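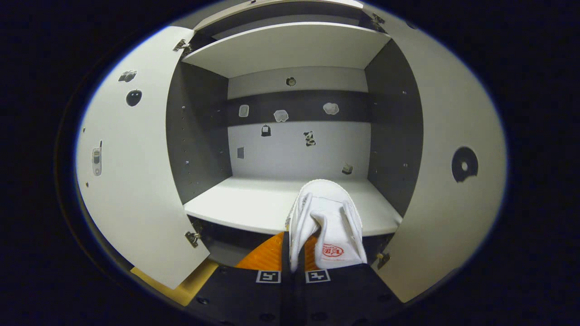 Who decides when a household handling task counts as finished? The person who wrote the task sheet, before anyone picks up a tool.

At Hirkari, that person is Neelam Jaiswal. Her rule for putting away clothing takes up 2 lines: the item rests fully on the shelf, and both fingers are clear of it before the doors move. A folded sock gets the same wording as a heavy sweater.

The September edition of the sheet covers 500 tasks. Pierina Testa, who reviews them, sends back any that use the word "neatly" — two people will read it two ways. She would also like a separate rule for cabinets with double doors. Jaiswal has yet to agree.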